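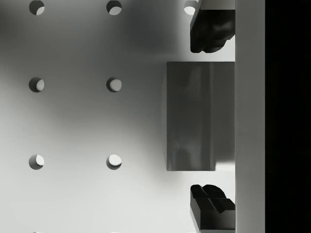

Remzi Kurtuluş has been making website themes for small trades since before his eldest started school, and he still answers most of the support emails himself, usually with a pot of tea going. His newest, Uncombe, is meant for upholsterers and furniture restorers, and I rang him in February to ask how it came about.

"It was Eduard's fault, really," he says, and laughs. Eduard Urban looks after the code at Prakska, their two-man shop, and his aunt re-covers chairs. "She had a lovely big theme with 500 options in it, and all she wanted was to change her opening hours. She rang him every time, poor woman - well, poor Eduard."

So Uncombe has 12 settings, all on one page, and Remzi is as proud of that as other people are of their gardens. There is a gallery for work before and after, a fabric list you can sort by colour, and a quote form that lets customers send a photo of their sagging sofa.

Were there arguments? "Oh, plenty! I wanted a slider on the homepage. Eduard won't have one in the house." They settled on a single large picture, and Remzi admits he has grown rather fond of it.

Their earlier theme, Mikuš, made for piano tuners, has sold 2142 copies and still gets its updates, which I was glad to hear (my brother-in-law uses it). Next comes a booking add-on called Monwood, though he wouldn't give me a date. "Eduard says it's ready when the calendar stops losing Sundays," he told me, and went off to see to the kettle.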